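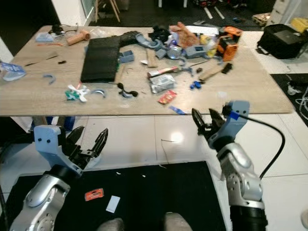 Sizing a dehumidifier for a small basement

Oct 29, 2021

The basement at the Peltham house covers 500 square feet and sat at 78 percent relative humidity for most of the summer. I wanted it under 60, the point where the cardboard stops going soft.

Capacity ratings are less useful than they look. The pint figure on the box is measured in a test room at a fixed temperature, and a cool basement gives you less. I bought the Werkemico one size up from what the chart suggested and set it on a shelf above the floor drain, so the hose runs downhill and the bucket stays out of it.

Settings, for anyone with the same unit:

Fan on low. High moved more air but the humidity came down no faster.
Target at 55. The built-in sensor reads high, so I go by a separate Pradley meter on the far wall.
Defrost on auto.

The hour counter stood at 1527 this morning. The manual wants the filter washed every 250 hours, but mine was gray well before that – the dryer is in the same room.

Power draw is up to 500 watts with the compressor running. It cycles off for long stretches now that October is cooler. I still have to seal the gap around the Quispe window, where the caulk has pulled away from the sill.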